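Subject: Re: Hard water, old pipes and what to do about the kettle
From: Rimantas Avotiņš
To: Purnumeck Neighbours list
Date: Thursday, April 13, 2023

Hello all, and thanks to Masetier Road for getting this one going again. The earlier message, for those who joined over the summer:

> We moved in on the Ljungberg side in October and the kettle already
> looks like the inside of a cave. Is everyone on the bore supply
> getting this? The fellow at the hardware shop wants to sell us a
> whole-house softener for $2860 and I nearly fell over. Also our tea
> tastes chalky and there's a film on top of it. Is it safe to drink?
> Any advice gratefully received, we're from the city and used to
> soft water.

First of all, welcome! You've picked a lovely pocket of the district and you'll get used to the water, I promise. My wife and I have been here 29 years and we still have our own teeth.

Yes, everybody on the bore gets it. The white stuff is mostly calcium, and my doctor has never minded us drinking it, but if you're worried the shire will send you the latest test sheet if you ring and ask for it. Ours came back at 524 on the dissolved solids line, and I'm told that's on the high side of ordinary for out here. If you're up the Polent end you may get a lower number, as they're partly on the dam.
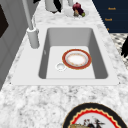 For the kettle, plain white vinegar is all you want. Half vinegar, half water, bring it just to the boil, switch it off and go and do something in the garden for an hour. Tip it out, rinse it well, then boil a full kettle of clean water and throw that away too or your next cuppa will taste like a pickled onion (ask my brother-in-law). We do ours on the first Saturday of the month. Citric acid from the baking aisle works just as well and doesn't stink the house out, though I can never find the packet when I need it.

Taps are the same idea. Unscrew the little mesh bit at the end — the aerator, I believe it's called — and leave it overnight in a cup of vinegar. If it won't budge, tie a sandwich bag of vinegar over the spout with a rubber band. Please don't leave vinegar sitting on marble or any other stone with lime in it. It dulls the polish, and I learnt that on my mother's hall table.

As for the tea, a jug filter helps a good deal with the film. The cartridges claim to last two months but in our water I'd call it five weeks. Or do as we do and keep a small rainwater tank for the garden and the iron.
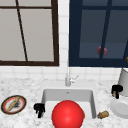
Now, the softener. I wouldn't rush into it. The ones that use salt need topping up, the waste water isn't much good for your fruit trees, and at that price I'd want at least two more quotes. What I would do is get someone to look at the hot water system, as that's where the scale really costs you. Ours had a new anode and a flush for a good bit less than a new unit, and it stopped making that popping noise like someone frying eggs in the laundry.

If you'd like to come by and taste the difference between tank, filter and tap, we're at number 52, green gate, and the kettle is generally on. Mind the dog, he leans.

All the best,
Rimantas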